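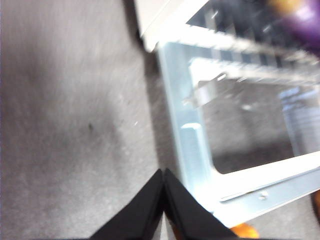

*Gray carpet, metal frame. Friday.*

Ok quick one, bus in 34 minutes and I haven't packed.

So. Moving to Clescombe. It's happening! Signed for the flat, second floor, no elevator, bakery downstairs (dangerous). Rent is fine. Deposit less fine. 2,335 all in once the agency took their cut, and I'd budgeted 2,000, so that's my August gone. No beach. Rice and eggs.

Things I've learned about moving, in no order:

- book the van before you tell anyone you're moving
- books weigh more than teh fridge
- change your address at the bank FIRST. They need a letter. The letter goes to the old address. Don't ask

Nevzat Eren is lending me his hand truck and his brother, both until Sunday night. Owe him dinner at Demirtaş, the lamb one, he's already picked the table.

Still to do: gas meter, keys back, sell the desk. Had one offer of 40 for it and I said no like an idiot. Would take 40 now. Would take a sandwhich.

Sad about leaving the Buria street market though. Best tomatoes anywhere and the guy always threw in parsley.

Right, socks. More when I have internet, they're saying two weeks.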